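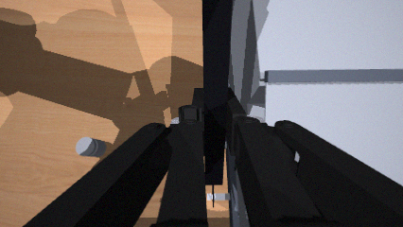 Wrist view. Fingers over the table, small gray cylinder lying off to the left.

Ticket 174: gripper closes early in the appliance task
Project: Drutimel (two-arm table sim)
Group: Curivham High robotics club
Opened by: Donnie Mowat
Status: open, but so close!

What happens

When we replay our approach script, the gripper on the arm nearest the box starts closing before it gets to the side of the appliance model. The motion up to that point is great, smooth all the way down from the elbow, and then the fingers shut on air and the script carries on as if it had a grip. It happens at step 92 every time with seed 259, so at least it's easy to reproduce.

What we expected: fingers stay open until the wrist stops, then close.

What I tried first

Restarted the sim, reloaded the scene, went back to the config we had in October. Same thing with all three. I also swapped the left and right arm scripts (they're mirrored, so this is a quick test) and the early close moved to the other arm. That was the best news of the whole afternoon, because it means the arm models are fine and the trouble is in our script or in something the script reads. 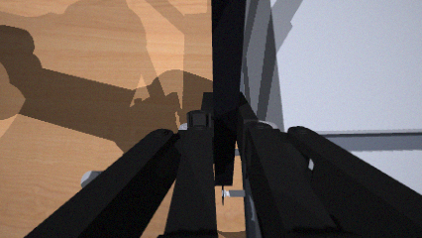
After that I turned on the contact log and let it print everything. There's a contact event right before the close command, and the name on it is the tabletop. The script was written to wait for "any contact" and we all assumed the only thing it could ever touch was the appliance. Oops! So one of the parts hanging below the wrist is probably brushing the wood, or the collision shape around it is bigger than the part you see.

Steps to check the collision shapes

1. Load the scene with seed 259 and pause at step 90.

2. Turn on collision outlines for the arm only. If you turn them on for the floor and walls too you'll get a big green mess and your laptop fan will take off.

3. Switch to the room view so you can see the whole arm, the table and the box together. The wrist view is too tight for this. 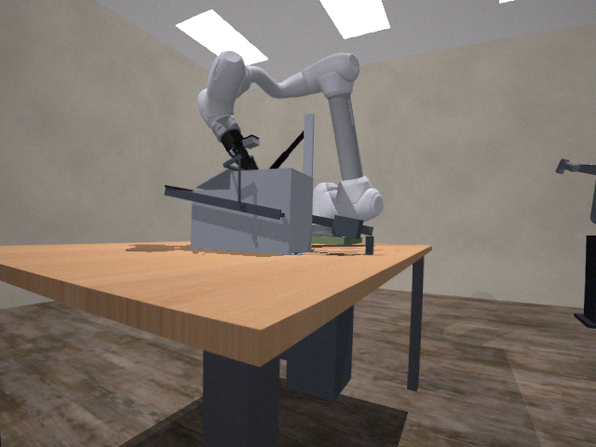 4. Step forward one at a time and watch the lowest outline on the gripper. Write down the step where it meets the tabletop.

5. Go to the overhead view and do it again. From up there it's easier to compare both arms, and you can check that the green board hasn't been moved from its start position, which has tripped us up before.
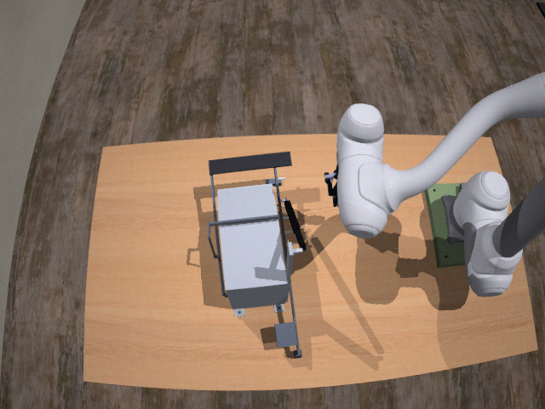 Last edited December 2, 2020 by Donnie Mowat

Results so far: the outline meets the table at step 91, one step ahead of the close. I raised the approach height by 5 mm and the gripper waited like it's supposed to. I may have jumped out of my chair a little.

The height change is a patch, though. The real fix is to have the script wait for contact with the appliance by name. I have that half written in my branch, and if anybody wants to pair on it I'd love the company, it's a fun bit of code.

Still to do

Run the patched script on the Toledo and Ostville scenes. Those tables are set at different heights, so please don't copy my number over without pausing and looking first.

Find out why the outline is bigger than the part. My guess is the long thin piece below the gripper got wrapped in a box shape when we imported it.

Rerun the mirrored version on the other arm and paste the contact log in this ticket. Leave the ticket open until that's in.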